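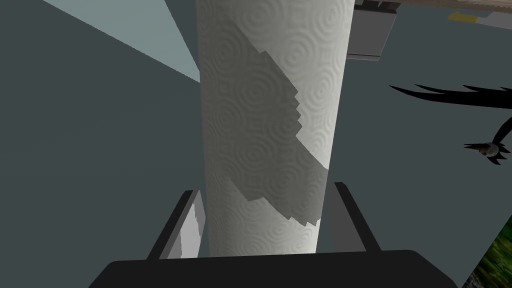

Figure 1. Simulated wrist view with the paper towel roll between the two gripper fingers.

3. Simulation model and approach test

3.1 Purpose

The arm is being built in the shared workshop at Vikville and will be asked to pick up light kitchen items. Before any of the printed parts were mounted, the approach to each item was tested in simulation. This section covers the paper towel roll, which was chosen because it is easily crushed and gives the wrist camera very little to work with. Mechanical assembly is covered in Section 4 (Hollis Okafor) and wiring in Section 5 (Eirini Tsolakis).

3.2 Set-up

The kitchen model was put together by Ildikó Csizmadia from free household objects. The gripper is a parallel type with two fingers, drawn to match the workshop version. The camera is fixed at the wrist and looks out along the fingers. Contact friction for paper was not measured. A value was taken from the course notes and left unchanged for all runs.

Each run started from a slightly different arm position. The arm moved towards the roll, stopped, closed the fingers and lifted. A run was counted as a success if the roll was still held after 10 seconds.

3.3 Results

Of 22 runs, 12 were successes. Of the failed runs, 7 ended with one finger touching the roll during the approach and pushing it over. The other 3 ended with the roll slipping during the lift.

The gap on each side of the roll is small, as Figure 1 shows, so a sideways error at the wrist uses up the clearance quickly. In the contact failures the error was already present at the last stop before closing. It was not corrected, as the program made no further position check after that point.

3.4 Shadow and edge detection

The first edge finder looked for a change from light to dark across the picture. In Figure 1 a grey shadow with a stepped edge falls across the roll, and the finder took this edge for the side of the paper. The embossed rings stay visible inside the shadow, so Evanthia Stamatopoulos tried a texture measure in place of brightness. It found both sides of the roll in this view but ran more slowly. Neither end of the roll is visible at this distance, so height must be taken from an earlier view.

3.5 Changes made

A second position check was added just before the fingers close. Closing speed was reduced. The shadow setting in the renderer was left as it was, and the runs will be repeated in September with the new program.

Finger pads have not been modelled. Anastasia Fragkou is cutting test pads from foam, and their thickness will reduce the opening further. The finger model should be updated before the next set of runs.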